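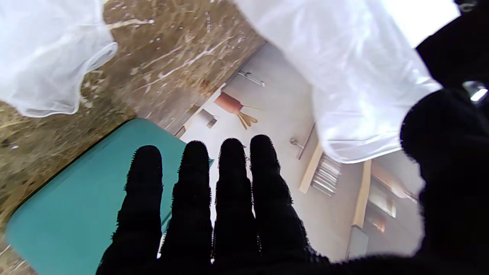
Robots which work in homes must be able to say "I am not sure", according to Darlene Lachance, and the planning software must know what to do with this answer. Her remark describes well the main change in Grastis 2, the new version of our perception and planning software for robot hands, which Jendlow releases today.

**JENDLOW RELEASES GRASTIS 2 FOR ROBOT HANDS IN SMALL ROOMS**

Friday, February 18, 2022

Grastis 2 is made for robots with a camera at the wrist. Such a camera is near to the work, but it has one difficulty which every integrator knows: the fingers of the robot are always in the view, and they hide a part of what the robot must reach. In a bathroom there are also metal rails that reflect the light, and thin plastic that is partly see-through. Earlier versions of Grastis often read the edge of a plastic bag as a solid surface, and the planner then refused a path that was free.

The new version treats these cases separately. A self-mask module removes the hand from each camera image before the room is mapped. It works with covered fingers as well, also when the cover is knitted or has a rough outline. The developer records the hand in different positions one time, and the module learns its shape from this recording. When the cover is changed, the recording has to be repeated.

The map has now a third state. Until version 1 a small piece of space was either free or occupied. In Grastis 2 it can also be "uncertain", and the planner passes such a place at low speed or asks for one more view from another angle. The developer sets the speed limit and the number of extra views in the project file.

Jendlow tested the release since November in furnished rooms, together with the integrator Kornari. The test set has 891 reaching tasks near walls, rails and hanging objects. With the old planner, 57 of the tasks were stopped because no path was found. With Grastis 2 this number is 19, and the remaining cases are listed in the release notes with their log files.

"We did not want to make the robot more brave," said Sylvie Simard of Jendlow. "We wanted that it looks a second time before it gives up. For the operator this is a big difference — he does not need to come and restart the task."

A viewer for recorded runs, called MacLeod, is included in the package. It shows the camera image, the mask and the planned path on one time line, and it can export a short part of a run for a support request.

**Availability**

Grastis 2 can be downloaded from today by all customers with a valid licence. Version 1 will receive corrections for 18 months more. Project files from version 1 can be opened directly, but the hand recording must be made new.

Questions from the press and requests for a trial licence are answered by the Jendlow press office.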